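Thursday
Tistorine course notes, week 2

Rules for testing robots in simulation

The Lepik checklist says a simulated room is "fit for trials" once it has been run 2000 times. I don't buy it. A count of runs says nothing about what the runs were for. Write down the task and the pass mark before you start. 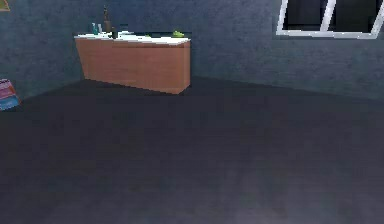
Rule 1: Markers

Tratell's guide wants a marker on every arm and gives no word on how often to check it. Log each check.
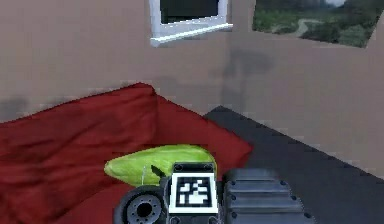

A pass rate of 84 per cent sounds fine until you ask which trials were left out. Rumpled cloth, like the red one under the green vegetable, is where I'd look first, and the Jistutance template has no line for it. Add one. Record dropped trials as well.

Rule 2: Doors and floors

State whether the robot may leave the room. Most plans skip this, and I've yet to hear a good excuse. Glare on a floor goes in the notes too.
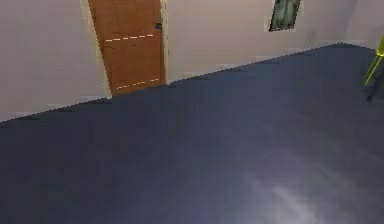 Closed door and pale patch on the floor, simulated room.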